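**Betreff:** Netzwerk im Obergeschoss Uvholm fällt wiederholt aus, LAN und WLAN betroffen
**Status:** in Bearbeitung
**Priorität:** hoch
**Geräte:** Router Skaltell, Switches Skutik (Keller und Obergeschoss), Telefone Nilsuwan

Seit Mai verlieren im Obergeschoss alle Geräte gleichzeitig die Verbindung, auch die am Kabel. Der Ausfall dauert jeweils 9 Minuten, danach geht es ohne Eingriff weiter. Im Erdgeschoss läuft währenddessen alles normal. Der Router wurde schon neu gestartet und das WLAN-Passwort geändert, beides ohne Wirkung.

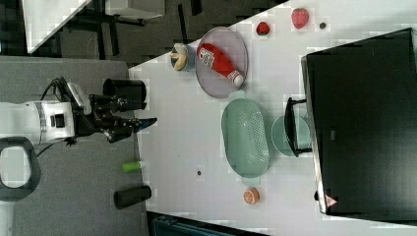
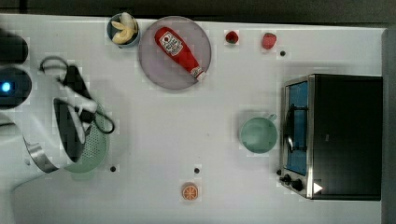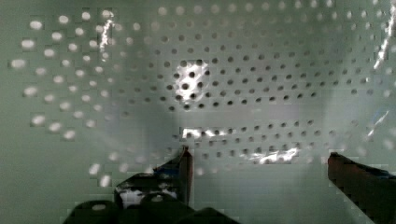

**Skaltell Support:** Danke für die Meldung. Wenn kabelgebundene Geräte zur selben Zeit ausfallen wie das WLAN, liegt der Fehler wahrscheinlich nicht am Funk. Bitte die Funkkanäle erst einmal so lassen, wie sie sind, sonst ändern sich zwei Dinge gleichzeitig. Wir brauchen das Systemprotokoll des Routers mit mindestens einem Ausfall darin und die Angabe, ob der Router während des Ausfalls vom Erdgeschoss aus erreichbar ist. Außerdem bitte prüfen, ob die Uhrzeit auf Router und Switches übereinstimmt.

## Rückmeldung zu den Fragen

Der Router ist während des Ausfalls vom Erdgeschoss aus erreichbar, die Weboberfläche reagiert normal. Vom Obergeschoss aus kommt auf einen Ping keine Antwort. Der Switch im Obergeschoss antwortet in dieser Zeit ebenfalls nicht, auch nicht aus dem Keller.

Die Uhrzeit war falsch. Der Router und der Kellerswitch holen sich die Zeit per NTP, beim Switch im Obergeschoss war kein Server eingetragen. Er ging nach. Eingetragen und geprüft, jetzt laufen alle gleich.

Auszug aus dem Router, erster Ausfall nach der Korrektur:

```
10:14:02 lan link up, keine Änderung
10:21:37 dhcp keine Antwort von Client, Lease bleibt bestehen
10:21:38 dhcp keine Antwort von Client, Lease bleibt bestehen
10:30:41 dhcp Anfrage, Adresse bestätigt
10:30:41 dhcp Anfrage, Adresse bestätigt
```

Im Routerprotokoll steht sonst nichts, was mir auffällt. Kein Neustart, kein Verbindungsabbruch zum Provider. Der Adressbereich ist nicht erschöpft.

**Skaltell Support:** Der Router sieht unauffällig aus. Er merkt nur, dass die Geräte weg sind. Bitte auf den Switches das Protokoll für Spanning Tree einschalten und die Portstatistik vor und nach einem Ausfall sichern. Beim Skutik im Obergeschoss steht das Protokoll ab Werk auf »nur Fehler«, Änderungen der Topologie erscheinen dort also nicht.

## Protokoll der Fehlersuche

**Schritt: Uplink-Kabel getauscht.** Die Verbindung vom Keller ins Obergeschoss läuft über eine fest verlegte Leitung mit Patchkabeln an beiden Enden. Beide Patchkabel ersetzt. Das alte Kabel im Keller hatte eine abgebrochene Rastnase, saß aber noch. Ausfall trat trotzdem wieder auf, am selben Nachmittag um 15:48.

**Schritt: Leitung gemessen.** Mit dem Tester alle Adern in Ordnung. Der Port handelt auf beiden Seiten volle Geschwindigkeit aus, keine CRC-Fehler in der Statistik. Damit ist die Leitung für mich erledigt.

**Schritt: Energiesparfunktion abgeschaltet.** Die Skutik-Switches fahren Ports ohne Verkehr herunter. In der Dokumentation steht, dass es damit bei älteren Gegenstellen Probleme geben kann. Auf beiden Switches deaktiviert. Keine Änderung.

**Schritt: Firmware.** Der Kellerswitch hatte die aktuelle Version, der im Obergeschoss nicht. Beim ersten Versuch brach die Übertragung ab, beim zweiten über ein direkt angestecktes Notebook ging es durch. Die Konfiguration blieb erhalten, bis auf den NTP-Eintrag. Der musste noch einmal gesetzt werden. Auch danach ein Ausfall.

**Schritt: Protokollstufe erhöht.** Spanning Tree und Schleifenschutz auf »Info« gestellt, Ausgabe zusätzlich auf den Syslog-Server im Keller. Der interne Speicher des Switches fasst 2000 Zeilen und überschreibt dann die ältesten. Ohne den Server wäre der Anfang eines Ausfalls weg, bevor man ihn lesen kann.

Auszug vom nächsten Ausfall, gekürzt:

```
08:52:10 stp Port 5: Topologieänderung
08:52:10 mac Tabelle geleert
08:52:11 mac Adresse wechselt Port 5 -> Uplink
08:52:11 mac Adresse wechselt Uplink -> Port 5
08:52:11 mac Adresse wechselt Port 5 -> Uplink
08:52:12 storm Broadcast-Grenze überschritten, Port 5
08:52:12 storm Broadcast-Grenze überschritten, Uplink
08:52:13 loop Uplink gesperrt, Timer gestartet
09:01:13 loop Timer abgelaufen, Uplink freigegeben
```

Das erklärt die Dauer. Der Schleifenschutz sperrt den Uplink, und der Timer steht auf 9 Minuten. Warum er den Uplink sperrt und nicht Port 5, verstehe ich nicht. Auf dem Kellerswitch ist zur gleichen Zeit nur zu sehen, dass Richtung Obergeschoss nichts mehr ankommt.

**Skaltell Support:** Der Auszug zeigt eine Schleife hinter Port 5. Der Switch sieht dieselben Adressen auf zwei Wegen und schaltet den Port ab, auf dem er sein eigenes Testpaket zuerst zurückbekommt. Das kann der Uplink sein, wenn die Schleife über ein weiteres Gerät bis in den Keller reicht. Was hängt an Port 5, und gibt es vom Obergeschoss eine zweite Verbindung nach unten, etwa eine alte Leitung?

## Port 5

Laut Belegungsplan hängt an Port 5 die Doppeldose neben der Tür, linke Buchse. Der Plan ist alt. Vor Ort nachgesehen:

- Linke Buchse: Kabel zum Telefon Nilsuwan, Anschluss »LAN«.
- Rechte Buchse: ebenfalls Kabel zum Telefon, Anschluss »PC«.

Das Telefon hat einen eingebauten kleinen Switch, damit man einen Rechner durchschleifen kann. Beide Anschlüsse steckten in der Wand. Die rechte Buchse geht nicht auf den Switch im Obergeschoss, sondern auf eine alte Leitung direkt in den Keller. Die stammt noch aus der Zeit vor dem zweiten Switch und war im Keller gepatcht, obwohl sie im Plan als frei geführt wird.

Damit gab es zwei Wege nach unten, einen über den Uplink und einen durch das Telefon.

Offen war noch, warum das Netz zwischendurch stundenlang läuft. Eine dauerhafte Schleife müsste dauerhaft stören. Dazu die Anleitung des Telefons gelesen: Der PC-Anschluss wird im Ruhezustand abgeschaltet und wieder aktiv, sobald jemand den Hörer abnimmt oder ein Anruf eingeht. Test um 13:05: Telefon angerufen, Uplink wurde kurz danach gesperrt. Nach Ablauf des Timers wiederholt, gleiches Ergebnis.

Kabel aus dem PC-Anschluss gezogen. Angerufen, nichts passiert. Noch einmal angerufen, mit abgehobenem Hörer gewartet, Ping vom Obergeschoss zum Router lief durch.

**Skaltell Support:** Gut, das passt zum Protokoll. Bitte zusätzlich Folgendes einstellen, damit ein falsch gestecktes Kabel künftig nicht wieder das ganze Stockwerk trennt:

1. Spanning Tree auf beiden Skutik-Switches in derselben Betriebsart. Im mitgeschickten Export steht der Kellerswitch auf »aus«.
2. Kellerswitch als Root festlegen, also niedrigste Priorität eintragen.
3. Schleifenschutz am Uplink abschalten, an den Endgeräteports eingeschaltet lassen.
4. BPDU Guard an allen Ports, an denen nur Endgeräte hängen.

Die Reihenfolge einhalten. Wenn Punkt 3 vor Punkt 1 kommt, ist das Netz zwischendurch ohne jeden Schutz. Vor Beginn die Konfiguration beider Switches sichern.

## Umsetzung

Sicherungen erstellt und im Keller-NAS abgelegt. Punkte 1 und 2 abends nach 18:00 erledigt, Unterbrechung wenige Sekunden. Bei Punkt 3 war die Bezeichnung in der Oberfläche eine andere: Die neue Firmware nennt die Funktion »Loopback-Erkennung«, und man findet sie unter »Sicherheit«, nicht mehr unter »Ports«. Für andere, die danach suchen.

Punkt 4 erst nur im Obergeschoss. Danach war der Access Point offline. Er schickt offenbar selbst BPDUs und wurde abgeschaltet. Guard an seinem Port wieder entfernt, Access Point kam zurück. Im Keller habe ich den Port für den zweiten Access Point gleich ausgenommen.

Gegenprobe: Kabel am Telefon wieder wie vorher in beide Buchsen gesteckt und angerufen. Der Port der alten Leitung wurde im Keller abgeschaltet, der Uplink blieb oben, im Obergeschoss hat man nichts gemerkt. Kabel danach wieder entfernt, Port von Hand freigegeben.

Die alte Leitung ist im Keller jetzt ausgesteckt und beschriftet. Die rechte Buchse an der Doppeldose ist damit tot, bitte im Plan so übernehmen.

**Skaltell Support:** Beim Access Point bitte prüfen, ob »Mesh über Kabel« aktiv ist. Diese Funktion erzeugt die BPDUs. Wird sie nicht gebraucht, kann sie aus, dann darf auch der Guard wieder an.

## Stand

»Mesh über Kabel« war an beiden Access Points aktiv. Am oberen abgeschaltet, Guard am Port wieder gesetzt, läuft. Der untere folgt, wenn im Erdgeschoss niemand arbeitet.

Noch offen:

- [x] NTP auf allen Geräten
- [x] Spanning Tree auf beiden Switches gleich
- [x] alte Leitung ausgesteckt
- [ ] Mesh am unteren Access Point abschalten
- [ ] Belegungsplan neu schreiben, linke und rechte Buchse getrennt
- [ ] PC-Anschluss an den übrigen Nilsuwan-Telefonen in der Verwaltung sperren
- [ ] Protokollstufe der Switches wieder auf »Warnung«

Die Sperre für den PC-Anschluss habe ich in der Telefonverwaltung gefunden, sie greift aber erst nach einem Neustart des Telefons. Das Ticket bitte offen lassen, bis der Plan fertig ist.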